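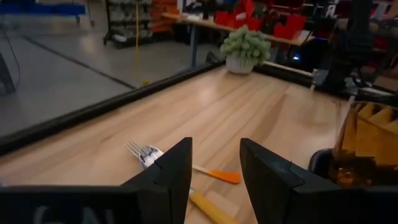 Merngate, October

2 min read

Serkilari finger set, black, for the Zanberg wrist gripper. Sold as a pair, left and right. Screws in the bag, no driver.

Made for cutlery and other thin handled stuff on a flat wooden top. Forks are the awkward ones, the neck wants to sit against the outside of the finger if you come in too low. Set your approach height first, then the close.

Fitting: power off, gripper open. Old pair off, wipe the seats, new pair on hand tight. Close slowly by hand and look at the gap from the side. Tips should meet level. If they dont, slacken the right one and nudge it, leave the left alone. Then nip up both. Re-zero before you run anything, the old zero is no good with new fingers.

Looking after them: wipe down every 500 picks, more if there's grease on the handles. Check the notch on the inner edge at the same time. Rounded over = swap the pair. Never just one, they wear together and a mixed pair closes skewed. Ours go almost 400 hours on plastic handles, less on metal.

Don't use solvent. Warm soapy water, soft cloth, dry properly befor refitting.

Also fits the older Rizzi body with the 3 mm spacer (ordered seperately). Doesn't fit the Rizzi short wrist, please stop ordering it for that.

Dispatch in 7 working days. Spare screws on request. Anything odd with the fit, ask for Celina Chmielewska on the parts desk, mornings best. Have your gripper serial ready.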